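Call for Participants: The Open-Plan Question
Posted 2018-02-13

We are looking for office workers who are willing to be asked, at some length, whether their office works.

Hegarty is a small research outfit that studies how people get through a working day. Over the past few years we have read a great deal about the modern office: that taking down walls makes people talk to each other, that shared desks save money and lift the mood, that a better chair pays for itself by spring. Most of it was written by companies that sell desks and chairs. We don't say that makes it false. We do say that when we went looking for the numbers behind the claims, we often found a brochure quoting another brochure.

So we are running our own study, led by Raíssa Coutinho, and we need people for it.

Who we want

You should be working in an office at least four days a week and sitting in a shared room for most of that time. It doesn't matter what you do there. We have had plenty of interest from designers and software people and not nearly enough from anyone in billing, claims, dispatch, payroll or local government, so if that is you, please write to us.

You do not have to hate your office. A previous call of ours used the word "noise" in the title and brought in a stack of replies from people who were already furious, and the results were useless. If you like where you work, or have never given it a thought, we want you just as much. If you have a strong theory about offices and hope we will prove it, you may find us poor company.

We can't take people who work for a furniture maker, an office design firm or a landlord. We also can't take anyone whose manager has told them to apply. It happened last time with one whole department, and their answers matched almost word for word.

What you would do

The study runs for seven weeks. On each working day you fill in a short diary at lunch and another before you go home. The questions are plain ones: what you were trying to get done, who or what stopped you, how long it took to get back to it, whether you had a conversation you were glad of. You answer on paper or on your phone, whichever you will keep up with.

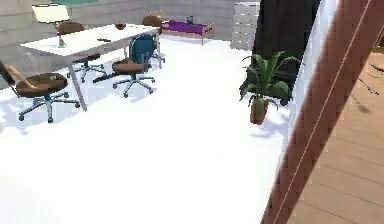

Twice during the study, Bo-ram Hwang will call you for an interview of up to an hour. She will ask about particular days from your diary, so it helps to have it in front of you. Interviews are recorded and typed up, and the recordings are erased once the typing has been checked.

There is no app that scores you, no wristband, and no step count. We looked at a desk sensor called the Pliteck, which is sold as a way to measure focus. We asked the seller how a sensor that detects a body in a chair can tell whether the person in it is thinking. The answer ran to two pages and we still don't know.

What you get

We pay $1000 to everyone who finishes. If you drop out partway, you are paid for the full weeks you completed. You don't have to tell us why you left, although we would like to hear it.

You will not get a wellness report or personal advice. We don't think seven weeks of diaries can tell any one person how to arrange their life, and we would be wary of a study that said otherwise. You will get a copy of our findings before they are published, including if they come out dull. There is a fair chance they will. It may be that the layout of a room matters a good deal less than whether your boss leaves you alone in the morning.

Who sees your answers

Your employer does not. We don't ask employers for permission, we don't take their money, and we remove names and job titles before anything is written up. Funding comes from the Wokudon trust, which has no say in the questions or the results. We had that put in writing, and you can ask for a copy of the letter.

One caution. If you fill in the diary on a work computer, your company may be able to read it, whatever we promise. Please use your own phone or the paper version.

How to apply

Write to Bernardo Simões at the Felley office of Hegarty. Tell us what your job is, how many people share your room, and which days you are usually in. Five or six sentences will do. Please don't send a resume, we won't read it.

Applications are open until all places are filled. Those chosen will hear from us by mail with a consent form, which you should read all the way through before signing. Questions about the form or about payment go to Siu-ming Tai at the same address. Findings are due in August.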